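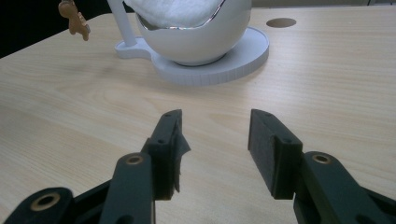

## Iltska hand gripper, left pad: notes from the bench

**1/** Left pad is coming apart on the inner edge. A dark flap has curled out past the edge of the pad, either tape or the outer skin of the foam. Right pad is still smooth. Both get replaced.

**2/** Last pad change was in September. The log in Ren shows 2,560 closes since then. I had the interval set higher than that, so the interval was wrong. It has been lowered.

**3/** A loose flap is a problem before the grip gets weak. It hangs into the gap between the fingers, touches the part ahead of the pad face, and drags light things sideways. Anything with loose fiber on it, cotton stuffing for instance, will snag.

**4/** Do not trim the flap and carry on. I did that on the previous set. The cut edge lifted again and took a corner of the foam with it.

**5/** Before taking anything off, close the fingers by hand and check that the pads meet flat. Write down any gap at the top or bottom. If it was uneven with the old pads, new foam will not fix it. Look at the linkage.

**6/** Removal: plastic scraper, start at the bottom of the pad, keep the blade flat. No metal blades. The finger body is plastic and a gouge under the pad shows up later as a high spot.

**7/** Adhesive residue comes off with isopropyl on a lint-free wipe. Wipe in one direction, fold, wipe again. Keep the alcohol away from the fresh foam. It softens the skin on this grade.

**8/** While the pads are off, check the inserts. They are the brass-colored rings in the finger bodies. They should sit flush and should not turn. Push each one with a blunt pin. One that moves means the finger gets swapped, pads or no pads.

**9/** All of mine held. The pivot on the left side had a little play, so I reset it. Snug, then back off until the finger drops under its own weight. No thread locker on the plastic side.

**10/** New pads are the Adier black foam, die cut, with the holes already in the face. Test fit dry first. The holes have to line up with the finger behind them. If you stick it down and then look, you will be peeling it off again.

**11/** Sticking down: peel the liner halfway, set the top edge square to the tip, press, then pull the rest of the liner from behind. Work downward with a thumb. Trapped air makes a soft patch, and the grip will wander toward it.

**12/** Press time is 60 seconds per pad in the padded clamp, then 21 hours at room temperature before any load. The Findodell procedure we started from calls for less. I had edges lift at the shorter time and none at this one. Small sample.

**13/** Do both pads from the same sheet. New foam against worn foam closes off center, and the worn side gives first.

**14/** Check after curing: close on a flat gauge strip and pull it straight out. Drag should be even from tip to base. Then close on a round part. If it rolls, one pad is sitting proud.

**15/** Last check is the edges. Run a fingernail down the inner edge of each pad, top to bottom. If it catches anywhere, press that spot again and leave it in the clamp overnight. The inner edge is where this one let go.

**16/** Schedule change in Ren: edge check every 7 days, replacement on condition or at the new close count, whichever comes first. The edge check takes less time than opening the ticket for it.

**17/** Part numbers are in the Iltska folder under "consumables." The sheet labeled "foam, soft" is the wrong one. It is the same color and nearly the same thickness. Check the liner print.

**18/** Entry logged January 25, 2019. Status: old pads still on, both fingers tagged out, replacements cut. Pivot reset and insert check will be repeated once the foam is off, as the clamp needs the fingers lined up anyway.

**19/** Correction to 9: the pivot and insert results are from the first pass, done with the pads on. In 8 I gave the order I should have used.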